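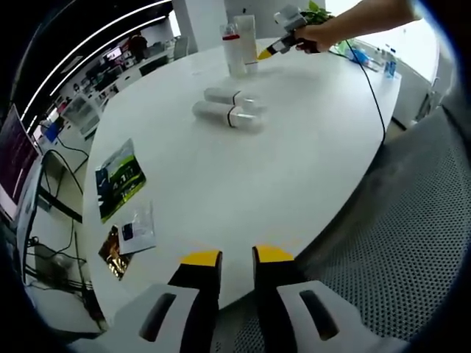 Flacon cylindrique Nakell 60 ml, blanc

Réf. NK-60 B
Vendu par lot de 15
Disponible, expédié sous deux jours ouvrés

Le flacon Nakell 60 ml convient aux lotions, toniques, huiles légères et gels peu épais. Il est en polyéthylène haute densité blanc, opaque, et protège le contenu de la lumière. La paroi reste assez souple pour doser à la pression.

Caractéristiques
Contenance utile : 60 ml
Hauteur sans bouchon : 80 mm
Matière : PEHD, apte au contact cosmétique
Fermeture : capsule à charnière, fournie non montée
Lavage : à la main, eau tiède, 44 °C maximum

Le flacon est livré sans étiquette. Sa partie droite accepte les étiquettes adhésives de la gamme Dollard, format étroit. Dégraisser la surface à l'alcool avant la pose et attendre une heure avant de remplir. Les étiquettes papier supportent mal les huiles ; prendre la version film.

Ne convient pas aux solvants, aux huiles essentielles pures ni aux produits chauds. Pour ces usages, voir les flacons en verre Brabec.

Les pompes et sprays Idelix se vissent sur le même col. Le tube plongeur est à recouper aux ciseaux.

Livraison et retours
Les commandes passées le vendredi après midi partent la semaine suivante. Les lots ouverts ne sont pas repris. Pour une commande en carton complet ou un échantillon, écrire à Agata Colombo, service professionnels, en indiquant la référence et le type de bouchon souhaité.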